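October 12, 2020

Last week I promised to write down the rules we use at the folding table in Stivthorpe. Kelly Caldeira asked me for them twice, and the second time she asked in front of our manager, so now it is a duty. I put them on my own blog and not in the company wiki, for the simple reason that I can correct my English there in peace.

## Where the rules come from

When I joined in April there was one page of rules, taped inside a cupboard door. It was written for an older arm, the Zerno, and half of it spoke about a foot pedal that we don't have any more. People followed the page when they remembered it. The newer arm, which everybody calls Sebastian, had no page at all.

Arlindo Cavalcanti and I spent two afternoons making a new list. We began with 38 points. This was too many, and I could see it on the faces when we read them aloud. We cut the list to 16, and I think a few more can still go. Arlindo does not agree. He wants the point about long sleeves to be split in two.

I will not copy all of them here. The ones below are those that people ask about, or argue about.

## Before the first fold

**Look at the fingers with your own eyes.** Do it with the power off, and touch the tips. You are looking for a small crack or a rough place that can pull a thread. The camera at the wrist is good, but it does not see the underside of the finger, and it was on the underside that we had our crack in the summer.

**Open the gripper and leave it open.** Every session starts with open fingers, above the cloth, with nothing between them. If the arm wakes up with closed fingers, the first command can be a surprise. We had a long discussion about this one, as the makers of our old controller, Stuson, advised us to park closed. For hard parts on a conveyor I can understand it. For soft things on a soft table I prefer open.

**Keep the middle clear.** Whatever you will fold next waits at the side of the table, and the space in front of the fingers stays free until the operator says "ready". It is a small habit and it costs nothing.

**Smooth the cover by hand.** A fold in the table cover looks like the edge of a garment, at least for our software. I have seen the arm try very seriously to pick up the table.
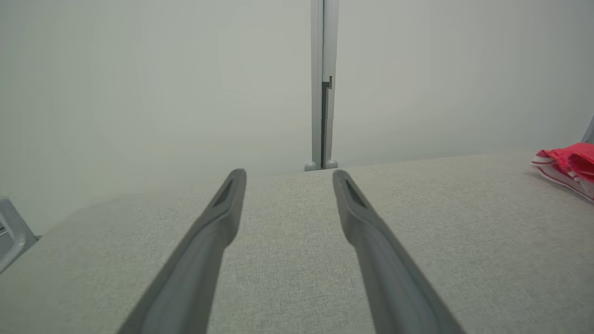 ## During the work

**One person speaks.** The operator says start and stop. The second person may say stop, but never start. Kelly is strict about this and she is right, even when there is only a towel on the table and we all feel a bit foolish.

**Hands stay behind the tape when the arm has power.** This is also true when it does not move. An arm that is standing still may be waiting for its next command, and from outside you cannot know this. If a sleeve or a corner has fallen wrongly, you press stop, wait for the light, then reach. Not before.

**Write down the failed folds too.** Our log had 28 good folds in one morning and no bad ones, and I did not believe it for a minute. A student had thought that the bad ones were a shame and should be left out. It was our mistake, we had never told him. Now the log sheet has a box for it – a large one.

## The point we still discuss

Should the operator be allowed to change the grip force in the middle of a session? At present our rule says no. You finish, you change it, you write the new value, you begin again. Arlindo finds this too slow. He says that thick cotton and thin cotton come mixed in real life, and he would like a range of allowed values with free movement inside it.

I can live with a range, but I want the value to be saved for each fold automatically, and our software can't do it yet. Until then I stay with the slow way.

If your team has solved this, please write in the comments how you did it. I am also looking for a better word than "operator". The new people think it means somebody with a special licence, and they become shy.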